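The woman who looks after the staff lockers at Gristwood starts before seven in the morning, when the hallways are empty and she can get at the doors without having to ask anyone to move. She has done the job for 11 of the building's 41 years. She agreed to talk on the condition that her name stay out of it.

"People think it's wiping," she said. "Some of it is wiping. A lot of it is keys."

The building has 658 lockers, spread over four floors. Most are gray metal, bought from a supplier called Aasen, and the older ones came from a firm that has since closed. The doors on the newer banks have pull handles and vent slots, with a separate lock for each door. Every lock came with 2 keys. One goes to the person using the locker and the other goes in a cabinet in the basement, on a numbered hook.

That is the plan, anyway. When she took over, she found a coffee can full of keys with no numbers on them. It took her most of a winter to match them up, trying one after another on her breaks.

"I'd do twenty and go have my lunch," she said. "Some of them didn't fit anything in the building. I still have those."

Her cleaning routine is simple. She uses a dry cloth first, then a damp one with a little dish soap, then dry again. She has tried sprays, including one called Kondik that the purchasing office liked, and she did not care for what it did to the handles. It left a film, and the film held fingerprints. The vents get a soft paintbrush. Dust packs into the slots, and a cloth only pushes it farther in.

"You go top row to bottom row," she said. "If you do the bottom first you're doing it twice."

Tape is her main complaint. People stick things to the doors -- birthday notes, schedules, a cartoon -- and after a few months the glue sets hard. She warms it with a hair dryer and rolls it off with her thumb. Official notices she leaves alone.
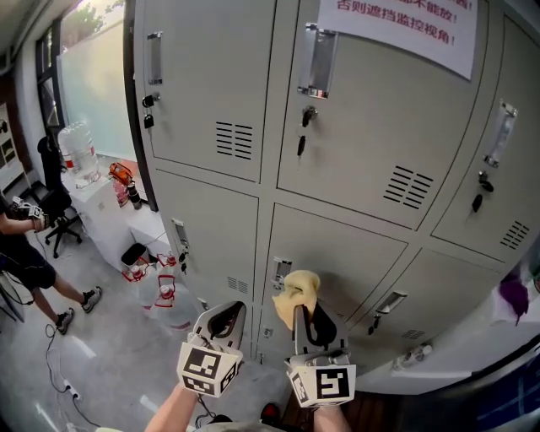 She is also particular about keys left sitting in locks. If a locker is assigned, she leaves the key where it is and puts a slip of paper through the vent. If it isn't, she takes the key down to the basement that same morning. Last year the building spent $3,891 on replacement locks and keys, and she believes half of that was avoidable.

"Someone goes home with it in a coat pocket, and then they quit," she said. "Now I need a locksmith."

What does she find inside, when a locker is finally emptied? Shoes, mostly. Umbrellas. Once, a full set of dinner plates still in newspaper. Anything left behind is bagged, tagged with the locker number and kept until the end of February. After that it goes to the Cirnon thrift store across the street, which sends a cart over for it.

She was asked whether the building should switch to keypads, as the management has suggested. She thought about it while she folded her cloth.

"They'd forget the number," she said. "Then they'd write it on a piece of tape and stick it on the door."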